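# Play kitchen: which order for the top half?

**Fernanda Louro**

I picked up a wooden play kitchen secondhand for my daughter. It came apart for the move and the instruction sheet is gone. The label on the bag of screws says Sernura, and I can't find a manual under that name. The bottom half is together. I'm stuck on the top: do the hood and microwave go on before or after the back panel? I also have 9 short screws and 2 long ones left over. The counter wobbles a little when I lean on it.

**Chia-jung Poon**

Back panel first I think. We had a different one (Breseo) and it was that way. Mine wobbled too, never fixed it.

**Siv Magnusson**

Back panel first, yes. I have put two of these together, and this order worked for me:

1. Stand the base against a wall and check that it is level.
2. Slide in the back panel, then attach the uprights. Leave the screws a half turn loose.
3. Put on the top shelf.
4. Hang the hood under the shelf and fit the microwave in the corner next to it.
5. Tighten everything, bottom to top.

The long screws on mine went through the uprights into the counter. If yours are still in the bag, that could be your wobble -- try those before anything else. The short ones were for the back panel. Use a hand screwdriver, as the holes strip easily.

Check the oven door last. If it won't stay shut, loosen the hinge screws and shift the door up to 2 mm.
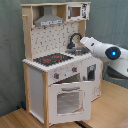

*Hood on the left, microwave in the upper right corner, faucet toward the right end of the counter.*

**Fernanda Louro**

The long screws were it. No more wobble. I still have one short screw left over but everything seems solid. Thanks both.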